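Trirnenia Red Blanket, double size: two months on

I bought this after reading a string of five-star reviews that all seemed to be written within an hour of delivery. Mine has been on the bed for 2 months and through 8 washes, so I'll try to be a bit more use.

First, the colour. Trirnenia's site calls it "Bulturau red" and the swatch looks like brick. It is much brighter than that. I don't mind it, but if your room is all beige you will notice it from the landing. The Damen throw I had before was a calmer red and cost less, though it did go thin in the middle.

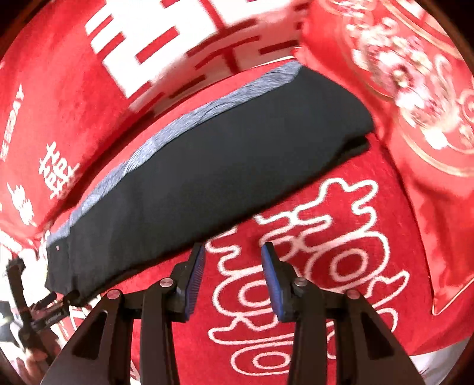 Folding laundry is what I mostly do on it, and for that I'll admit it earns its place. Dark clothes are easy to see against it. A charcoal piece laid across the red stands out sharply, and I can spot a crease or a crooked fold before it goes in the drawer, which I never could on my old navy cover. Light things are fine too. Whether that is worth the money when an old sheet would do the same job, I'm not convinced.

Now the moans. It sheds — not terribly, but black socks come away with red fluff even after all those washes. The label says 40 degrees and I'd stick to 30. The edging has started to ripple on one side. And the "541 grams of pure comfort" on the packet tells you nothing about warmth. I still need a second layer on top in April.

Bautista do a plainer one with a proper bound edge, and I'd look at that first. Three stars, possibly two if the rippling gets worse.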